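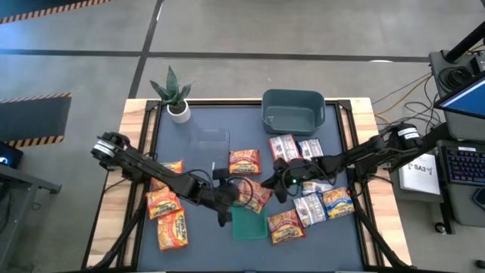

Seite 145

Kapitel 10
Vorräte, Verpackungen und der Mythos vom Sortieren

Kaum ein Ratgeber zur Haushaltsführung kommt ohne das Versprechen aus, dass Ordnung Zeit spart. Man räume den Vorratsschrank einmal gründlich aus, sortiere alles nach Art und Größe, fülle um, beschrifte, und von da an laufe der Haushalt wie von selbst. Belege dafür sind dünn gesät. Wer die einschlägigen Bücher nebeneinanderlegt, findet vor allem Verweise der einen auf die anderen. Dieses Kapitel nimmt sich deshalb eine unscheinbare Warengruppe vor, an der die üblichen Regeln schnell an ihre Grenzen kommen: Nudelpäckchen, Snacktüten und anderes Kleinverpacktes.

Die meisten Schwierigkeiten beginnen auf der Arbeitsfläche. Liegen Nudel- und Snackpackungen erst einmal verstreut zwischen Teller, Schale und Topfpflanze, muss jemand entscheiden, was wohin gehört. Ein flacher grüner Kunststoffteller kann Ablage sein oder selbst im Weg liegen. Eine durchsichtige Schale fällt auf dunklem Untergrund kaum auf und wird leicht übersehen, wenn man nach einem freien Behälter sucht. Ein kleines silbernes Päckchen verschwindet unter dem nächstgrößeren Gegenstand. Mit der Frage, ob jemand ordentlich oder unordentlich ist, hat das wenig zu tun, eher schon mit Sichtbarkeit, Griffweite und Reihenfolge.

10.1 Was heißt hier »zusammengehörig«?

Die klassische Anweisung lautet: Gleiches zu Gleichem. Sie klingt einleuchtend und hilft erstaunlich wenig. Gehört die Instantsuppe zu den Nudeln oder zu den Suppen? Gehören Reiscracker zu den Snacks, obwohl sie in manchen Haushalten als Brotersatz auf den Tisch kommen? Das Handbuch, mit dem die Hauswirtschaftsschule Novasholm seit dem Jahr 2000 arbeitet, unterscheidet 168 Warengruppen. Man darf bezweifeln, dass irgendein Privathaushalt damit etwas anfangen kann. Selbst in der Schulküche wird nach Auskunft der Fachlehrerin Nokuthula Lekota nur ein Bruchteil davon benutzt. »Die Liste hängt an der Tür, und daneben liegen die Tüten so, wie sie gerade hineinpassen«, schreibt sie in ihren Unterrichtsnotizen.

Brauchbarer ist die Frage nach dem Gebrauch. Was wird gemeinsam aus dem Schrank genommen? Was wird angebrochen und muss wieder verschlossen werden? Was darf gestapelt werden, ohne zu zerbröseln? Auch diese Einteilung hat ihre Tücken – sie setzt voraus, dass alle im Haushalt ähnlich kochen, und das ist selten der Fall.

10.2 Umfüllen oder liegen lassen?

Für das Umfüllen in durchsichtige Behälter spricht vor allem, dass es gut aussieht. Man erkennt den Füllstand, und trockene Ware ist in einem dicht schließenden Gefäß besser geschützt als in einer aufgerissenen Tüte. Dagegen steht einiges. Zubereitungshinweis, Zutatenliste und Mindesthaltbarkeitsdatum bleiben auf der Verpackung zurück, und wer sie nicht ausschneidet und beilegt, kocht nach Gefühl. Bei Portionspäckchen, deren Inhalt ohnehin auf einmal verbraucht wird, lohnt die Mühe überhaupt nicht. Sie können bleiben, wie sie sind, am besten hochkant in einer offenen Schale, mit der bedruckten Seite nach vorn.

Ähnlich nüchtern sollte man die Pflanze auf der Arbeitsfläche betrachten. Ein Bogenhanf im weißen Topf ist anspruchslos und nimmt wenig Platz ein. Beim Sortieren wird er trotzdem gern zuerst zur Seite geschoben, dann wieder zurück und schließlich auf die Fensterbank gestellt, wo er von Anfang an hätte stehen können.

10.3 Zur Arbeit mit diesem Kapitel

Die folgenden Abschnitte vergleichen zwei Verfahren, die in der Ausbildung verbreitet sind: das Cinden-Schema, das vom Regal her denkt, und die Methode nach Chaudhary, die bei der Mahlzeit ansetzt. Beide werden mit mehr Überzeugung vorgetragen, als ihre Grundlagen hergeben. Prüfen Sie sie an einem Schrank, den Sie täglich benutzen, und notieren Sie nach einer Woche, welche Packungen wieder an ihrem alten Platz liegen. Legen Sie die Notizen bereit, bevor Sie mit Abschnitt 10.4 beginnen.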